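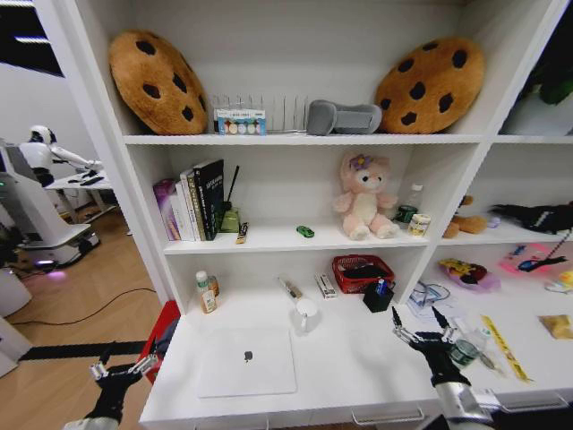 ### 4.2 Entry wording and later purchases

We compared two ways of asking for an entry. At Hadside and Hollis, parents were asked to name the product they would most like to own. At Ponach and Brinau, they only had to leave an email address. All four shops sell baby bedding and small nursery goods, and each gave away one crib sheet per round over 5 rounds.

After duplicate entries were removed, 538 people remained in the sample. Of these, 200 agreed to a follow-up survey three months later. Catarina Azevedo and Mireille Texier coded the written entries separately and then met to settle the cases where they differed.

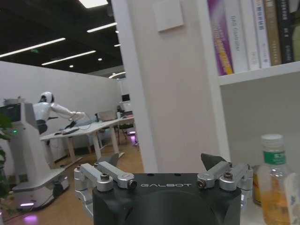

Most of the written entries were short. Many gave a product name and nothing else, while a smaller group mentioned a due date, a nursery color or an older sibling. We coded this second group as "personal" entries. Entries that named more than one product were coded by the first one listed – a rule we set before reading any of the text.

In the follow-up survey, 18 people said they had bought the same product they named in their entry. We did not have access to sales records, so this number rests on what parents remembered. Gift purchases by relatives were left out.
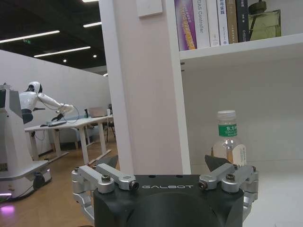 **Figure 3.** Bottle with a green label and a small white hang tag, on a white shelf.

Answers from the email-only shops were harder to compare, as those parents had not named a product at entry. We return to this problem in Section 5.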